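September 27, 2023

Waweru cell, controller comparison, continued

Goal for today was to finish the side-by-side of the Kunik and Sakden gripper controllers on the two-arm cell and decide which one goes on for the long test. Same arms, same grippers, same cables. Only the controller box and its driver change between halves of the day. Kunik in the morning, Sakden after lunch. Logging with Usska on the bench PC as before.

Before starting I reflashed the Kunik to the current firmware. The old one was still on it from March and I didn't want to compare a stale build with a new one. Flash went through on the second try. The first one hung at verify. Power cycle fixed it. If you do this yourself, unplug the gripper bus first, the jaws twitch when the box comes back up.

Homed both arms. Left one needed the wrist offset entered again, the value hadn't been saved after the last session. I put it in the config file this time and not in the pendant screen, so it should stick.

Morning, Kunik

Started with single-arm closes on nothing, then on a foam block, then on the stiff block. Close command to first motor current is 12 ms, same on left and right. That is fine for what we do. What I don't like is what happens at the end of the close. The Kunik ramps the current down in steps as it nears the target and you get a small chatter in the current trace when the jaw is against something stiff. On foam it doesn't show. On the stiff block it shows every time. You can hear it too if the fan on the bench PC is off.

Turned the current limit down and the chatter got smaller, but then the jaw stopped short of the commanded opening when moving the other way. Friction in the slide, I think. Turned it back up. There is a separate limit for opening and closing in the manual but the driver only exposes one number for both. Wafula Mwakyusa wrote most of that driver, so I asked him. He says the register is there and he can add it, it's a small change, but not today.

Position hold with the Kunik is good. Left a gripper closed on the stiff block through my coffee and the reported opening was the same when I got back.

Tried the paired command, where both grippers are told to move in one message. The Kunik does this properly. Both jaws start on the same tick in the log. This is the main reason we bought it.

Changeover

Swapping the boxes takes longer than it should. The Sakden has its terminals in the reverse order, so the pigtails cross and there is very little slack. I made up a short adapter so we can stop bending the same wires back and forth. It is in the drawer with the spare pigtails, labeled with tape. Please leave it there.

Checked bus resistance end to end after the swap. Both sides read the same as this morning.

The Sakden wants its own scaling for jaw travel. Full open is 3000 in its units, closed is zero. The Kunik runs the other way, zero is open. I lost a while to this because the sign in my script was right and the offset was wrong, so the jaws went to a believable position that was still off by 4 mm. It is in the script now as a named constant with a comment. Anyone who copies the old script from the shared folder will hit the same thing.

Both arms at the middle of the table, approach poses:

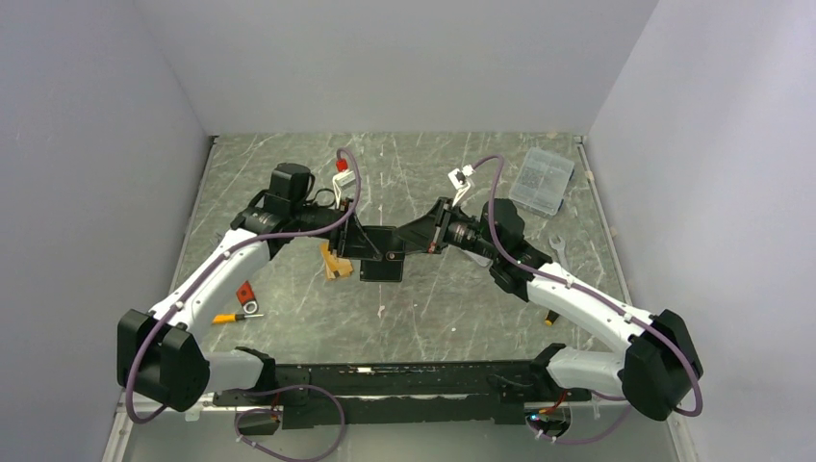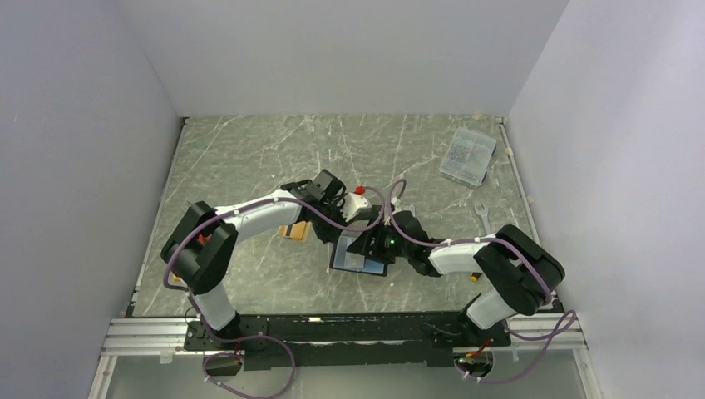 The Sakden's weak point is paired motion, and I spent most of the afternoon on it. It takes one message per gripper, so the second jaw always starts late, and the lag depends on what else is on the bus. With Usska logging at the full rate it gets worse. With logging turned down it is tolerable but then I can't see what I'm trying to measure. For the meeting poses, where the grippers come together in the middle, the late jaw matters because the first one can push the part before the second has any hold on it. I slowed the approach to make room for the delay. That helped, at the cost of cycle time. I also kept the approach height the same for both arms and checked the cable arch at the right wrist at each stop. That purple cable stands well up beside the wrist, and any move that brings the left arm in higher has to clear it. I'm treating the loop as part of the wrist when I set the keepout. The current keepout model has the bare wrist housing only, so the planner will happily route through the loop. Needs changing whichever controller we pick.

Same goes for the back right of the table. The clear organizer and the open-end wrench in front of it aren't in the planner either. For the poses I used it makes no difference, the right arm doesn't go back there. For the long test it will, at the park position. Clear that side before starting, or add a box to the model. I'd rather clear it.

Afternoon, Sakden, the rest

Single closes are clean. No chatter at the end of travel, on foam or on the stiff block. The current comes down in one smooth slope and stays there. Latency on a single close is a bit worse than the Kunik but it is steady, and I would take steady over quick for this job.

Opening under load is better too. Separate limits for open and close are right there in the driver, I didn't have to ask anybody for anything.

Hold is not as good. Same coffee test with the same block, and the reported opening had drifted when I looked again. Small, and the block was still held, but it had drifted. I don't know if the jaw moved or only the reading. Should repeat it with a feeler gauge in there. The Sakden manual mentions a temperature term in the encoder scaling and gives no number for it. Sent them a message.

One fault. Run 538, right gripper stopped reporting for a moment and came back by itself. The controller didn't flag anything, Usska just has a gap in the trace. Jaw position before and after the gap is the same. I wiggled the connector at the wrist and couldn't get it to happen again. Then I wiggled the far end, also nothing. Could be the adapter I made this morning. I pulled on each crimp and they held, but I'd like to remake it with proper ferrules before I blame the controller.

Reran the same sequence right after and it was clean. Leaving the bad log in the folder, don't delete it.

Comparison so far

Kunik: paired motion works as it should. Hold is solid. Chatter on stiff parts. One shared current limit until the driver is changed. Flashing is annoying.

Sakden: smooth on stiff parts, separate limits, steady timing on single moves. Late second jaw on paired moves. Drift on a long hold, cause unknown. One dropout, cause unknown, may be my own wiring.

If the work was all single arm I would put the Sakden on tomorrow. For two-arm handling the late jaw bothers me more than the chatter does, and the chatter looks like something the driver change might cure. Wafula thinks so too, but he hasn't seen the traces yet. I put them in the Waweru folder under controller comparison, sorted by box, with the foam and stiff runs kept apart.

I'm leaning Kunik for the long test. Not signing off on that until the dropout is explained, because if it's the bus and not the box then the Kunik will have it too and I was just lucky this morning.

Notes on the script

Added a flag for which controller is connected. It asks for confirmation at start and prints the opening in mm along with raw units, so a wrong scale should be obvious before anything moves.

Removed the automatic home between runs. It cost time and the arms don't need it. Home by hand after an e-stop.

Usska timestamps are taken when the message arrives at the PC, not when the controller sends it. I had been reading them as send times. This affects the latency numbers for both boxes by the same amount, so the comparison stands, but don't quote the absolute value to anyone outside. There's a setting for controller timestamps. It works with the Kunik. I haven't found out if the Sakden sends them at all.

To do

Remake the adapter with ferrules and rerun the sequence from the dropout.
Repeat the long hold on both boxes with a feeler gauge.
Driver change for the second current limit (Wafula).
Keepout volume at both wrists, cable loop included.
Clear the back right of the table before the long test.
Ask Sakden about the temperature term again if there's no answer by the time the adapter is done.
Copy the new script over the old one in the shared folder.

State of the cell at end of day: Sakden connected, arms parked, gripper bus unplugged at the controller end. Kunik is on the shelf over the bench PC with its power supply. The wrist offset for the left arm is in the config file, so if it asks you for one on the pendant, you have loaded the wrong config.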